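# Is the Kukwood league's plus/minus worth anything?

My kid plays defense for Kukwood in the under-16 hockey league. The league site started posting plus/minus in March and now the parents quote it like scripture. He's a minus 2, and another defenseman who gets half the ice time is well up in the pluses. I have my doubts. Does anyone know who enters these numbers, and do they mean anything after 27 games?

**rinkside_572**

Not much, no. The off-ice scorer writes down who was on for each goal, and in our rink that's one person who's also running the clock. Compare any sheet with your own notes and see how far you get before they disagree. I did it for two home games against Whitfield and found mistakes in both.

Even if the sheets were perfect, a kid who starts every shift in his own end against the top line is going to look bad. Ask the coach who he matches up against. If you get a straight answer, that tells you more than the site does.

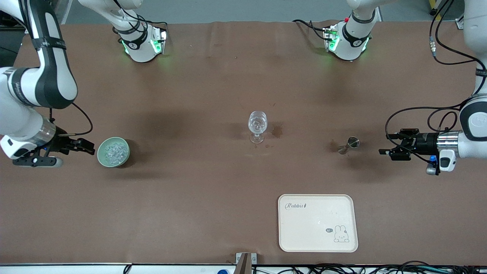 **drusto_dad**
*Member, former assistant coach*

I'd go easier on the scorers, but I agree on the number. Three things I'd check before believing it:

- Are power play goals left out? They should be. Our site counted them for a whole season.
- Are empty-net goals in there? Those count in most leagues, and they punish whoever is out late in a close game.
- Who is his partner? Pairs rise and sink together.

As for 27 games, I wouldn't bench a kid over it, and I wouldn't brag over it either. Shots against while he's on would be better, if you can find somebody willing to track them. I never could.

**Prustum fan**

plus minus is fine, good players are plus. maybe he needs to backcheck more

*Edited 19th November: ok he's a D, but same point*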